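Drelham Linen and Bedding Bank
Half-year report to the Eder Fund

Dear all at the Fund,

It hardly seems five minutes since we were writing to thank you for the grant, and now the evenings are drawing in and our first report is due. We have tried to keep to the headings you sent, though you will find we wander off them here and there, and we hope you will bear with us.

How the half year has gone

When we applied, we said we wanted every family moving into an empty tenancy in Drelham or Osthorpe to have proper bedding and towels on the first night. People are often given the keys with very little warning (one family had theirs at four in the afternoon and moved in by six), and a bed without sheets is a miserable thing at the end of a day like that. Since April we have sent out 847 sets of bedding and towels, which is well past what we had hoped for by this stage, and the demand from the Osthorpe side has been much heavier than we planned for.

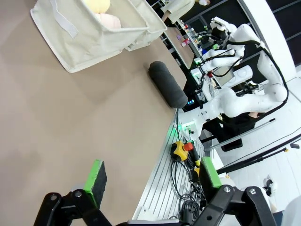
Most of the Osthorpe requests come through the housing office and the two primary schools, and a good many more have started to come from the health visitors, who we hadn't even thought to approach when we wrote the bid. We are so pleased they found us! It does mean cot sheets and small blankets go out of the door nearly as quickly as we can get hold of them, and we have moved a little money from the single duvets line to keep up. The change is shown in the accounts at the back, and we did clear it with your office in July before we spent any of it.

Donations in kind have been lovely and, as ever, a bit unpredictable. We had a great run of double sheets in May after the hotel on the Osthorpe road changed its beds, and then hardly a pillowcase until August. Towels have held up best of all, and we are now able to put in one for each person in the household, with a spare where there's a baby.

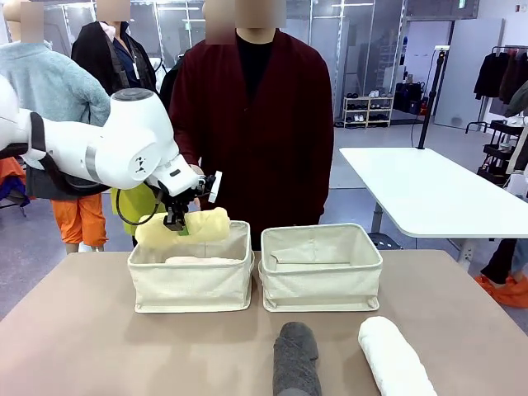
The laundry

This is the part of the work your grant pays for most directly, and we're glad to say that both machines are in and running. The plumbing took longer than the quote allowed for (the old pipework under the sink turned out to be in a sorry state) and we lost the best part of three weeks to it. During that time the launderette in Drelham very kindly let us have the early slot before they opened, from six until 8, and we got through far more than we expected to. The extra plumbing cost has come out of our own reserves and we are not asking the Fund to cover it.

Drying is still the bottleneck. On a fine day the line in the yard does very well, but we've had few enough of those, and wet duvets hung indoors make the whole place feel like a greenhouse. We have asked for prices on a second tumble dryer and will come back to you once we've had a proper look at what it would do to the electricity bill.

The Drernura scheme

You asked particularly about Drernura, our name for the follow-up parcels that go out a month after a family has moved in. We began with 20 households as a trial. Each was offered a second parcel, with a short form asking what had been useful and what they would sooner have had instead. Most of the forms came back, some with long letters tucked inside, and the requests were very practical: mattress protectors, a second fitted sheet, tea towels, something dark for children's windows.

We've changed the first parcel as a result. Mattress protectors now go in from the start, and we have dropped the table linen, which was pretty but took up room and was hardly mentioned on a single form. The hand towels stay.

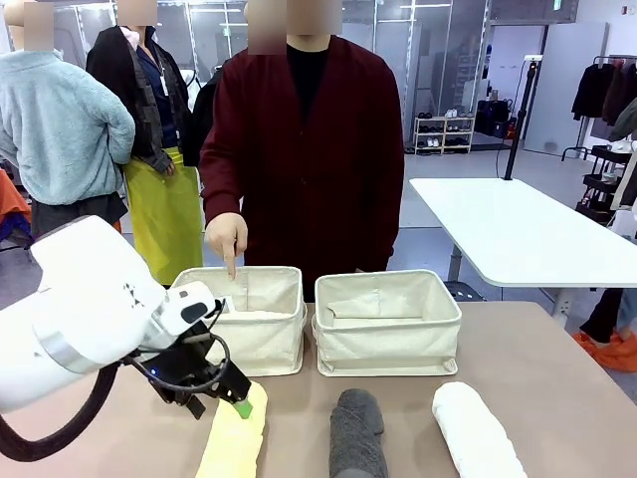
Osthorpe Housing Office wrote to us in September to say that the parcels had made the first visit to a new tenant a good deal easier, as there was something cheerful to talk about on the doorstep before the paperwork came out. They would like to hold a small stock at their end for late lettings, and have offered us a dry cupboard for it free of charge.

We'd very much like to take them up on that in the new year, and have put the cost of the starting stock into the revised budget enclosed. The next figures will reach you in March, and if any of you are passing through Drelham before then, do come in and have a cup of tea with us. Mornings are best, as the deliveries go out after lunch.

With our warmest thanks,
Drelham Linen and Bedding Bank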